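Chapter 7
Buying a Pair of Hands

The Pledwood kit from Dikier ships with 4 manuals and a brochure. Read the brochure last – it is the most confident of the five. This chapter treats the kit as a buyer would: what it picks up, what it drops, and what the service plan costs after the first 200 hours.

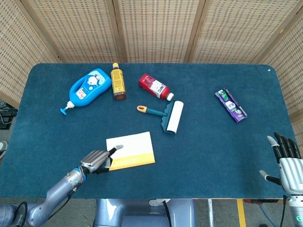

Figure 7.1 The left hand at a pad of sticky notes, with bottles, a lint roller and a toothpaste box also on the table.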